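Brato Student Automation Project
Progress report to the Salehi Fund, second term
Prepared by Simin Hosseinzadeh, faculty adviser, Trumville Technical College

The student team is working on robotic handling of desktop computer parts, starting with processors and memory. The work takes place at the bench in the Lurano lab.
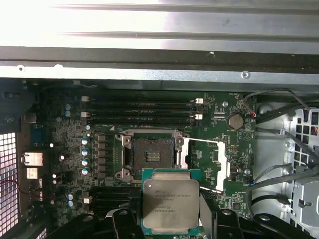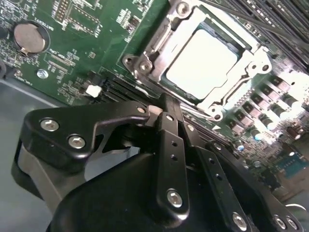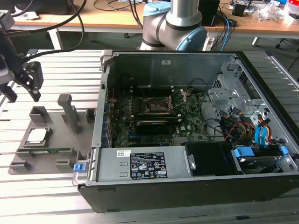
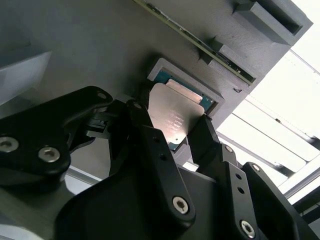 Work since the last report has gone mostly into the processor task. The arm has to take a processor by its edges, move it between the fixture plate and the board, and line it up with the socket. Farhad Dehghan leads the gripper group and rewrote the approach path in March. The old path came in too low over the memory slots.

The fixture plate is on its second version. The first had a recess that was too tight, and students had to free the chip by hand. The new one was printed on campus and cost us only filament and a weekend of printer time.

The team has logged 2371 attempts this term, against a plan of 3630. The shortfall comes from two weeks lost to a faulty power supply on the arm controller, and from exams. Processor pickup is now reliable. Placement is weaker, and most failed attempts end with the chip slightly rotated over the socket. Closing the load plate and lever is still done by a student.

Enrollment stands at 27, and 2 students have moved over from the electronics course.

Spending is within budget. We ask to move the unused travel money to replacement finger plates and a second set of used motherboards. Socket pins bend easily, and two boards can no longer be used for placement work.

Next term the team will start on memory modules and keep working on rotation error. A draft of the student handbook for the bench will come with the next report.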